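Open Day at the Kevville Annex

The Plarnel open day began at 8 in the morning, and the visitors were let in through the loading door.

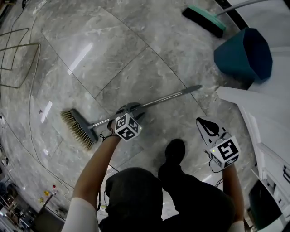 "Does the operator need any training before the first recording?"

"About an hour. Most of it goes to keeping the wrists steady and closing the jaws at an even speed."

Ashwin Varma wrote the answer down. He had come for Cludora, which was considering a purchase of floor-care recordings, and he had a form to complete. Box 3 asked for the length of a usable episode. He put the question to Didenko, who ran the annex.

"Up to 188 seconds," Didenko said. "Past that, the arms get tired and the path wanders."

"And the operator's arms are the limit?"

"Today they are."

The demonstration was sweeping. An operator stood on the marble with a gripper in each hand and took hold of a push broom by closing the left one on it. The cubes mounted on the grippers carried black patterns, and Didenko explained that the patterns gave the position of each hand. Varma asked what happened when a cube turned out of view. Didenko said the software estimated the position for a short interval and then rejected the episode.

"How many rejected so far?"

"Some 752 since September."

Varma looked for a box that would take the number and found none. He wrote it in the margin.

Didenko asked whether he would like to try. Varma signed the waiver, put on white sleeves and was handed the grippers. They were heavier than he had assumed. He closed the left jaw on the broom handle, pushed, and felt the head turn sideways under him. He corrected it. The broom turned the other way.

"Slower," said Didenko.

He swept for what seemed a long time. When he stopped, Didenko read the result from the screen.

"Rejected. Left cube lost at the second turn."

Varma took off the sleeves and folded them. Then he picked up his form and changed the number in the margin to 753.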